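Broltholm Residents' Board > House and Home > Charcoal carpet, regrets?

tansy_row
Landlord is offering us dark charcoal carpet or beige for the back room. Charcoal hides everything, says he. Anyone living with it?

Mahama65
It hides coal. Everything else, from toast crumbs to cat, shows up like stars. We've had ours 2 years and I hoover more than I speak to my wife.

pellet
Disagree. Ours has had tea, gravy and a teenager on it and still looks respectable. Get the flecked sort and stop looking down.

Ekua Arthur
Same colour at ours, for the shade. I'd have it again over beige.
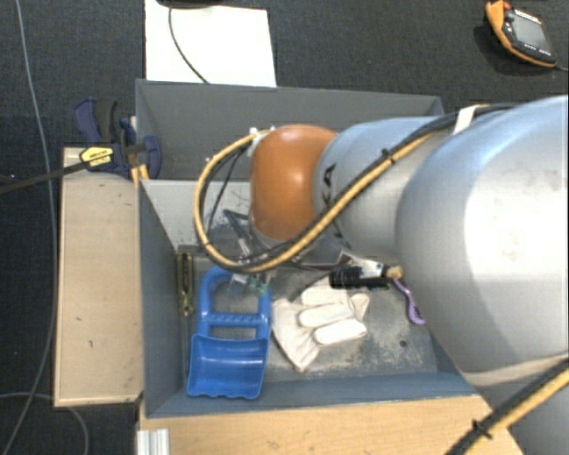
Dark charcoal, with the grey tool bin beside it.

Mahama65
Very smart. Now drop a biscuit.

tansy_row
That is darker than I'd pictured. Does it make the room gloomy?

Ekua Arthur
A bit, in March. Paint the walls pale and buy a lamp.

pellet
Beige is for people who take their shoes off at the gate.

Mahama65
We had beige in Clokmont and were perfectly happy.

pellet
You moved.

tansy_row
Landlord now says the charcoal is 1,000 for the room and would I like to "contribute". Going to look at rugs.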